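**Ticket 58: right gripper cable snags on wrapper and bottle picks**

Project: Bistemham (two-arm floor tidier, shared workshop build)
Opened: 2020-04-18
Status: open, workaround in place
Affects: right arm, wrist and gripper

**Symptom**

With the wrist rolled past 40 degrees, the black cable that loops over the top of the gripper pulls tight and the fingers stop short of the closed position. The controller reports a grip, the arm lifts, and light items slip out on the way to the bin. Left arm not affected. First noticed in February, after the wrist bracket was swapped for the Druton one.

**Setup**

Mixed litter on carpet, lined bin beside the left gripper. Items are the usual ones: snack wrapper, drink can, brown paper, tissues, small bottle with a label. Arm speed at the default. Power strip and leads left where they were, outside the reach of both arms.
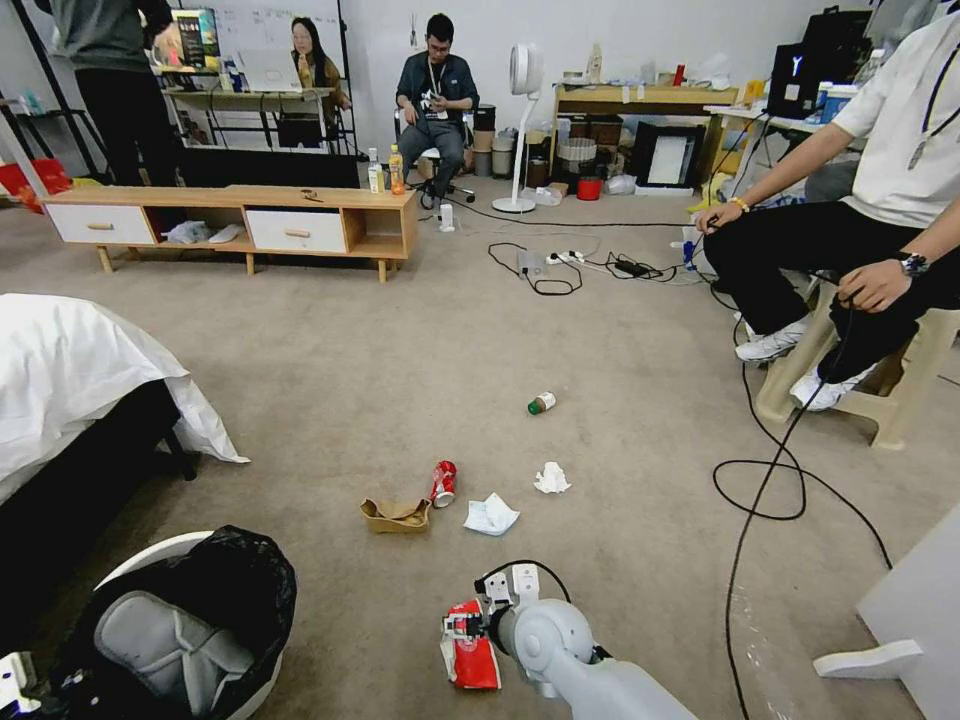

The loop length was 115 mm at the start of the session, measured from the clip to the connector. That is the figure in the build notes, but the notes were written for the old bracket, which sat closer to the joint. Nothing in the fault log apart from the false grip, code 2, which the Worirell driver raises when motor current goes up before the fingers reach their target.

**Checks done**

- Swapped the left and right gripper motors. Fault stayed on the right, so the motor is fine.
- Moved the fingers by hand with power off. Free over the full travel.
- Unclipped the cable and held it clear. No fault at any roll angle.
- Clipped it back. Fault returned.
- Raised the current threshold. Fewer false grips, but the fingers then press too hard on paper. Put back to the old value.

The bottle is the worst case. It lies on its side, so the planner rolls the wrist to line up with it, and that takes the cable to its limit.
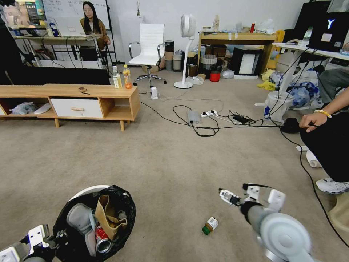 Malhotra: have you tried turning the whole clip round so the loop leaves towards the forearm? Mine did the same on carpet and I wasted an evening on the driver settings. Check the connector too, the latch can lift under side load and you get the same code.

Clip turned round as suggested. Connector latch checked and seated. The fault now starts later in the roll, but it still starts. Tissues are picked up without trouble because the planner hardly rolls the wrist for them, so they are no use as a test for this fault and should be left out of the pass figures. 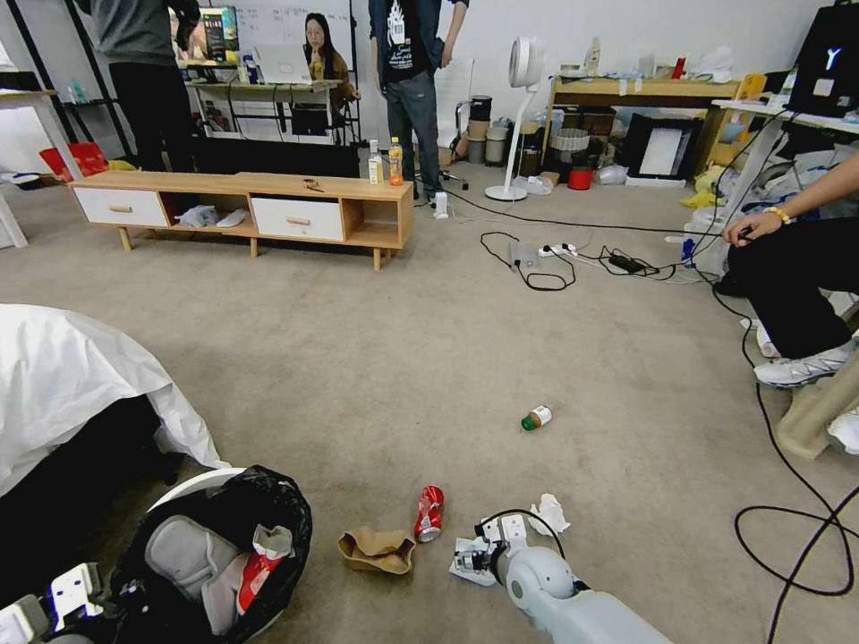
**Workaround**

1. Limit right wrist roll to 35 degrees in the planner config.
2. Let the base turn make up the difference. Slower, and it needs clear carpet on the right.
3. Restart the driver after the change. A reload does not pick up joint limits.

With the limit set, approach angles for cans and paper are mostly unchanged. The bottle is taken at a slant, across the label. 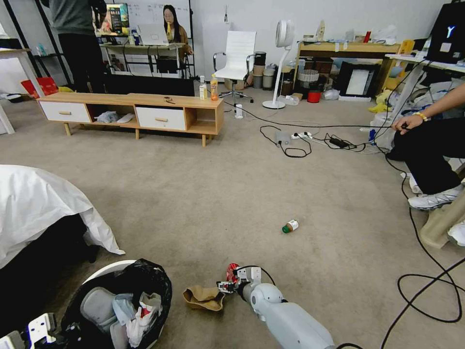

A longer cable is the proper repair. The spare in the drawer has the wrong connector at the motor end, so one has to be made up. Keep the loop low enough to clear the housing when the elbow folds, and add a second clip halfway along the forearm.

**To do**

- Make up new cable, right side only for now
- Correct the loop length in the build notes
- Remove the roll limit and repeat the bottle picks
- Check whether the left bracket is also due to be swapped

Leave open until the repeat run is logged.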